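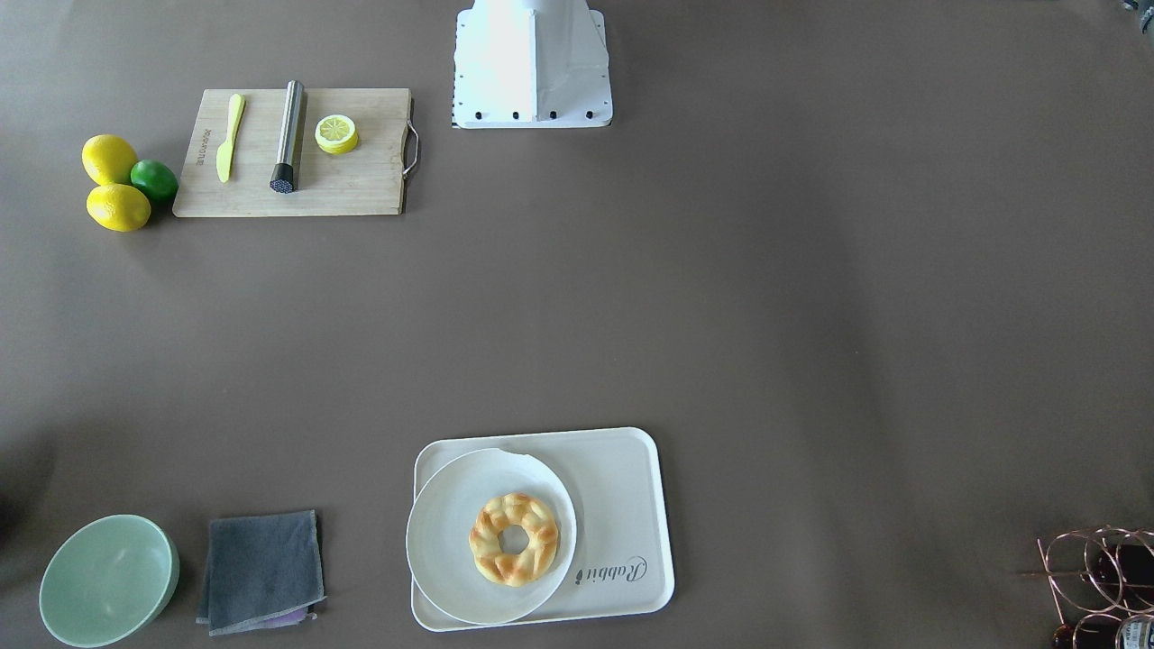 The Serura bar board is a rectangular bamboo cutting board sold for drinks prep, and I have used mine for 84 days, mostly for citrus. The bamboo is light tan, with the maker's lettering printed small and dark near one end. At the other end is a curved metal handle. Laid flat, the board takes a yellow plastic knife, a steel muddler and a thick lemon slice side by side with room left over, but whole lemons and limes are better kept on the table next to it.

Weight on my scale is 834 grams. The surface is smooth and cleans with a damp cloth. Lemon oil leaves a faint smell for a day or so. Plastic blades do not mark it; a paring knife does, lightly, along the grain. I oil it every third week.

The handle is the weak point. It is comfortable to carry by, but the fixing on mine developed slight play in February – a quarter turn with a screwdriver took it out, and it has held since. Meron Tufa owns the same board and reports no movement at all.

The muddler was bought separately, from Kikance. Its black textured head grips lime well and shreds mint if pressed hard. Pulp lodges between the raised teeth, so rinse it right after use.

Board: recommended, with the handle noted. Muddler: fine for citrus, too coarse for herbs.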